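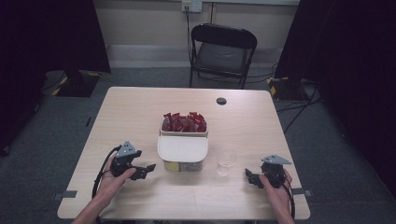 The Denar pair on the tabletop course, one gripper each side of the box of red packets.

I've been looking forward to writing this one up! The Denar is a hand-held gripper with a pistol-style handle, sold in pairs, and after 50 sessions with ours I still reach for it first. I'd used the older Petrenko set for most of last year and got along with it fine, but my wrists were always tired by lunch. The Denar sits lower in the hand and the jaws follow your squeeze closely, so you stop thinking about the tool quite early on.

The controller is a Tekport unit, and the 256 steps of jaw travel are plenty for careful work. Setup took me 6 minutes the first time – most of that was sorting out cables. Those cables are my main grumble. They leave from the back of the handle and want to be longer.

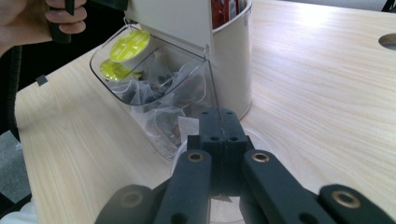
Hinar Hand Tools Group – Reviews

Tea bags in clear sachets are my favourite test, slippery and soft and always a different shape. The Petrenko pinches them flat. With the Denar I can ease off at the last moment and lift one by its edge, and coffee capsules are easier still if you come at them from the rim. Tall containers are harder, and the wide linkage means you have to think about your approach when things are packed close together.

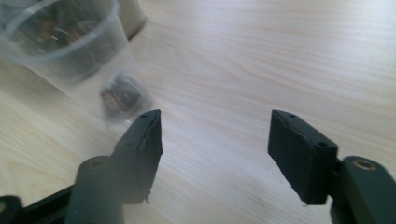
Fingers open beside the cup of coins.

Coins are where I'd like to see some improvement. A stack is no trouble, but a single coin lying flat on the table beats me more often than I'd like, and the fingertip pads could use a thinner lip. The inner edges on ours look a bit rough now too, so order spare pads with the kit. Changing them is a small screwdriver job.

At 302 dollars for the pair I think it's great value, and I'd happily buy a second set in the same colour. The Petrenko is staying in the cupboard as a backup.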